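Back at it, sort of
January 10, 2023

Ok quick one, I have to be out the door soon. Cable situation. Again. I swore in November I'd sort the round table by the exercise bikes and then didn't, so now it's the new year and I'm doing it in between everything else. Red cord, black cord, more black cord. Why do they knot when nobody touches them??
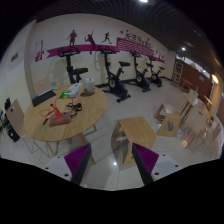 2 min read

So the plan is boring. Untangle first, coil after, label if I can find the tape. Kerstin Baumgart (old neighbor, very tidy person) swears by coiling over the hand and then one twist tie, never a rubber band, they go gummy. Fine. I bought a bag of 100 ties from Skisten months ago and have used maybe four.

The wipes are for the dust. Cables get so grimy, it's gross. One wipe folded over, pull the cord through, done. Dont do it while it's plugged in obviously.

Black tangle is the worst. I pick at the loose end and follow it back — no yanking, yanking makes it tighter. Red ones are easier, at least I can see where they're going. 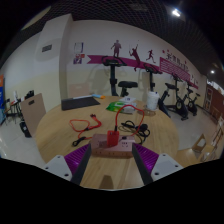 Also want a box for the stuff that stays out. Looked at a Datden one, over 200 for a box with a lid, no thanks. A shoe box will do untill I find something nicer. Chargers in one end, the spare cords in the other.

And the laptop bits need their own bag, they always end up in with the rest. Might do that tonight if I'm not wiped out. Ok coat, keys, going. Will post when the table's clear.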